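Looking after the hand-held gripper: a small gallery from our bench

Fastov workshop, gallery page. Updated in September.

Our workshop keeps one hand-held gripper tool in use nearly every day. It has a camera on it, two fingers that open and close, and a set of arms behind them. The person at the bench carries it by hand. We call ours Endima, after the name that was on the folder when we started, and the name has stayed.

On this page we show the tool at the keyboard table and write down how we set it up and look after it. Most of it we learned slowly. Some of our settings will not suit another tool, so please take the order of work from us and measure the values at your own place.

The keyboard table is where Endima goes after every change of parts. A keyboard has many small edges and a clear print on the keys, and this makes it a good thing to bring the fingers over. We look at the view from the tool's own camera, first over the keys and then towards the side of the keyboard, and we check three points: both fingers are in view, the faces of the fingers stand as they should to each other, and the print on the keys can be read between and beside them.
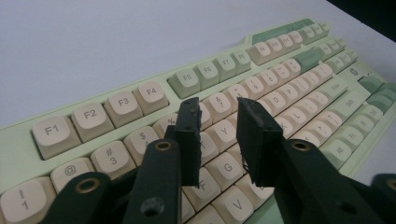 Over the main block of keys. The Y key is in the gap between the fingers, and the brass rings on the arms are easy to find in this view.
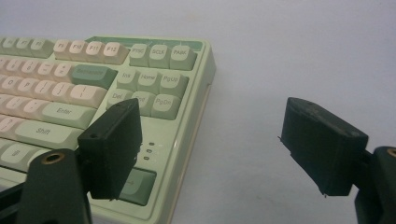
At the right side of the keyboard. The left finger is over the navigation keys, the right one is over the white surface, and the gap is open.

The fingers are the part that wears first. We write every closing cycle in the bench book, and after 4,000 cycles we take both fingers off, also when they still look good. In the beginning we changed only the worse one. Then the new face and the old face did not meet well, and small things turned in the grip. Now a pair stays a pair, and each pair has the same letter written on the back side.

Before we take off a finger we clean the whole tool with a soft dry brush. Dust likes to stay near the joints. For the faces we use a cloth with a little water and we wait until they are dry. We tried alcohol in one period, but it left our faces too smooth for thin objects, so we stopped.

The screws go in by hand first, all of them, and only then with the driver. If a screw does not want to turn in the first half turn, take it out and begin again. The threads on our arms are brass inserts, and an insert which has come loose once will come loose again. We repair this by warming the insert, pressing it back straight, and leaving the arm on the shelf for 60 minutes. Please do not pull on it sooner to see if it holds. I did this once and made the same repair two times in one morning.

After the screws comes the closing test. We close the fingers on a strip of thin paper and pull the strip from the left side, then from the right side. The pull should feel the same. If one side is easier, we loosen the finger on that side, close the tool with light pressure, and tighten while it is closed. The opening should come back to the same value each time, and we accept a difference of 2 mm on this tool. For fine work this is too much, I think, but for our work it is enough.

The joints of the arms get one small drop of Sowa oil each. More oil is not better — it travels to the faces, and then the cleaning starts from zero. We wipe each joint after the drop and move the arms open and closed by hand until the movement feels even.

The camera we leave in its place if we can. When it must come off, we mark its position with a pencil before we touch the holder. After putting it back we take a still picture and lay it over an old one on the screen. Number 19 in our folder is the picture we compare with, because the fingers were new then and the light was soft.

Spare fingers are in the Ponadton box, on the second shelf, with the letters facing the door. If you take the last pair, write it on the card inside the lid. The short driver also lives in this box and should go back there before the evening.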